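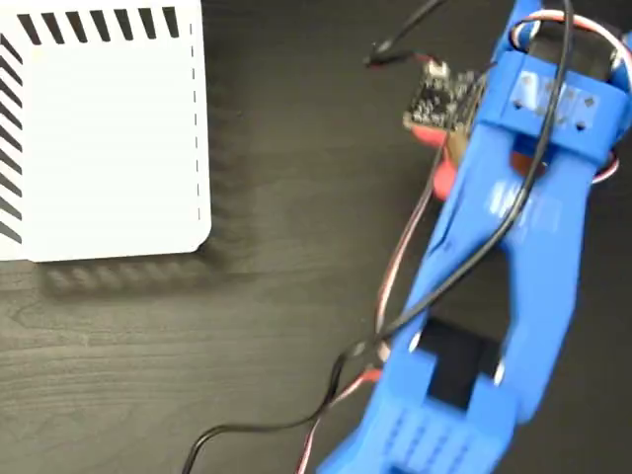

Zindedville Residents Forum
Board: Public Services and Amenities
Topic: Proposed change to branch library opening hours

S. Akl (Moderator)
The Library Service has published its proposal for the winter timetable and has invited written comments until the end of November. Under the proposal, the Paredes Road branch would close at 5 p.m. on Friday in place of 8 p.m., and the hours released would be used to open the branch on weekday mornings from 9 a.m. Members are asked to keep their remarks to the proposal itself. Comments about parking belong in the existing topic.

Khalil_Hijazi
I wish to record my objection. The Friday evening hours are the only ones that a person in full-time work can use without giving up part of the weekend. The Service's own summary gives 107 visits on an average Friday after 5 p.m. during the spring. That is a respectable figure for a branch of this size, and the summary offers no estimate of how many of those visitors would be able to come in the morning.

M. Kalogeropoulos
The figure of 107 should be read with some care. It is a door count, and it includes persons attending the language conversation group, which meets in the side room and does not use the lending desk. The group has already been offered a place at the central library. If those attendances are set aside, the remaining use is modest. The morning hours, by contrast, have been requested by parents of young children for several years.

Khalil_Hijazi
With respect, a person who enters a library to attend a conversation group is a library user. I do not see on what basis such visits may be set aside. I would also point out that the central library is two bus rides from Paredes Road and that the second bus does not run after 7 p.m.

M. Kalogeropoulos
I did not say that they were not users. I said that they had been offered another place, and that the desk does not need to be staffed on their account. The bus connection is a fair point and I had not considered it.

Senan Fitzgerald
May I ask whether the self-service option has been examined? In my previous town, cardholders could enter a small branch outside staffed hours after signing a short agreement. Lending, returns and the reading tables were available. Inquiries and new registrations were not. It was not a perfect arrangement - the heating was set low and the copier was locked - but it kept the building open for 18 additional hours a week.

S. Akl (Moderator)
The proposal mentions self-service access on its last page. It states that the entrance and the alarm system at Paredes Road would both need to be replaced first, and that no funds have been assigned for this in the current year. Members may ask for it in their comments all the same.

G. Atallah
I served on the former Library Advisory Board and may be able to add some background. The evening hours were introduced when the branch had around 1,600 active cardholders, and they were understood at the time to be a trial. No formal review was carried out. My own preference would be to retain the late closing on alternate weeks and to publish the calendar well in advance.

Khalil_Hijazi
Alternate weeks would be the worst outcome in my opinion. Patrons will not remember which week it is, attendance will fall, and the lower attendance will then be cited as grounds for closing the branch early every week. I would sooner see a shorter evening, until 7 p.m., held every week.

G. Atallah
That is a reasonable concern. I would support a 7 p.m. closing if the morning opening could begin at 10 a.m.

M. Kalogeropoulos
I could accept 7 p.m. as well. I could not accept 10 a.m., as the story hour would then begin too late for the younger children.

S. Akl (Moderator)
As several members have asked how comments should be submitted, the procedure is set out again:

1. Obtain the comment form from the lending desk or from the Library Service website.

2. State your full name, street and card number. Anonymous forms will be counted but will not receive a reply.

3. Return the form to any branch before closing time on the last day of the month.
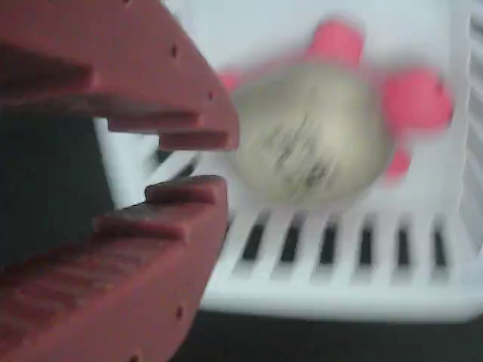
Replies after the notice

Senan Fitzgerald
Thank you. Is one form accepted per household or per cardholder?

S. Akl (Moderator)
Per cardholder. A parent may sign for a child who holds a junior card.

Khalil_Hijazi
I have submitted mine and have asked for the 7 p.m. closing. I continue to disagree with the treatment of the conversation group and have said so in the second section of the form.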